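Cumberg Cauce: canal interno de comunicaciones y gestión de conflictos laborales

Cumberg Cauce es un programa para recibir, tramitar y archivar comunicaciones internas de la plantilla: quejas por trato desigual, avisos de acoso, desacuerdos sobre turnos o sanciones y peticiones de revisión. Se instala en los servidores de la empresa o se contrata como servicio alojado.

Cada comunicación abre un expediente con número propio. La persona que la presenta recibe un código de seguimiento y puede consultar el estado, añadir documentos o responder a preguntas sin dar su nombre. El instructor del expediente ve solo lo que le corresponde por su perfil.

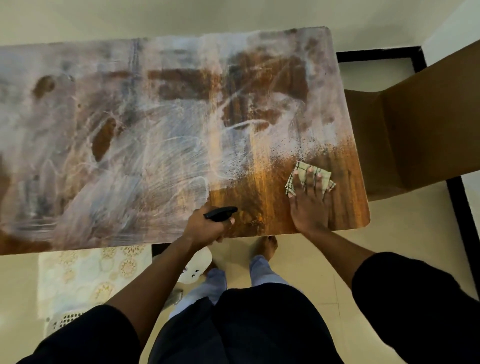

Mesa de madera durante la limpieza.

Qué incluye la licencia

Formulario de entrada en 22 idiomas, con versión para móvil y versión imprimible para centros sin ordenador en planta.
Asignación del instructor por centro de trabajo, con bloqueo automático si figura como parte en el asunto.
Calendario de plazos configurable. El sistema avisa al instructor y a su suplente antes de cada vencimiento.
Registro de accesos. Queda anotado quién abre un documento, cuándo y desde qué perfil.
Plantillas de acuse de recibo, citación, informe final y comunicación del resultado. Se pueden sustituir por las de la empresa.

Ediciones

Cauce Base admite un solo centro de trabajo y tres instructores. Cauce Plus no limita los centros y añade el módulo de entrevistas, con guion, acta y firma electrónica de los asistentes. Las dos ediciones cubren plantillas de hasta 2000 personas. Por encima de esa cifra se prepara un presupuesto aparte.
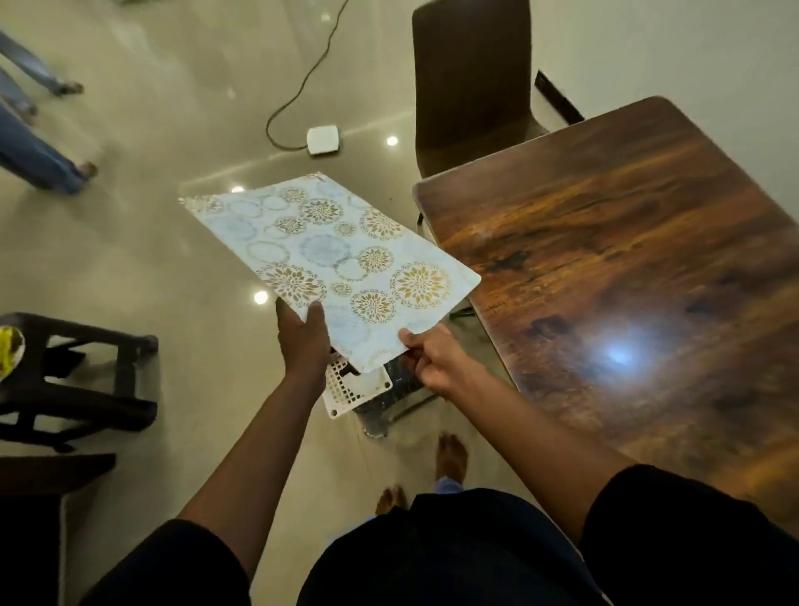
El módulo de entrevistas se puede añadir a Cauce Base en cualquier momento. No hace falta reinstalar ni migrar expedientes; se activa con una clave nueva y los casos abiertos conservan su numeración.

Integraciones

Cauce importa la lista de personal desde Pollitz Nómina y desde archivos CSV. Para el inicio de sesión único hay conector con Sartori ID. La exportación al archivo documental Trusdale funciona en Cauce Plus desde la versión 3. Con otras herramientas se trabaja mediante exportación en PDF y CSV.

Conservación y borrado

La empresa fija el plazo de conservación por tipo de expediente. Al cumplirse, el programa propone el borrado y pide la confirmación de dos perfiles distintos. Los datos estadísticos (tipo de asunto, centro, duración del trámite) se mantienen sin nombres.
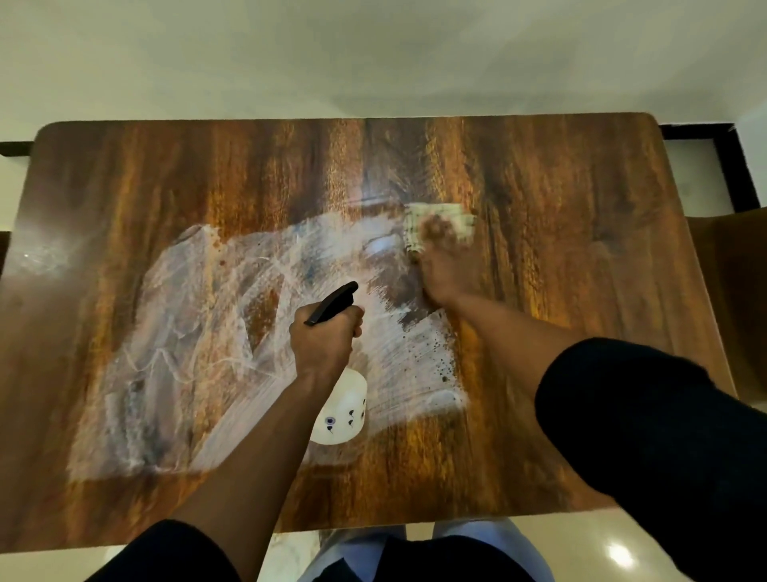

Los expedientes con recurso o procedimiento judicial pendiente se marcan como retenidos y quedan fuera de la propuesta de borrado hasta que se retire la marca.

Puesta en marcha y soporte

La configuración inicial se hace a distancia, en dos sesiones. La formación de instructores está incluida y la imparte el equipo de Hanne Vídalín, responsable de implantación. El material del curso queda a disposición del cliente, junto con un expediente de prueba para practicar.

El soporte atiende por correo y teléfono de 9:00 a 17:30. La próxima actualización, prevista para septiembre, cambia el buscador de expedientes y permite filtrar por instructor suplente.

Referencia para pedidos: Cauce Base, CC-91. Cauce Plus, CC-91P. Módulo de entrevistas, CC-91E.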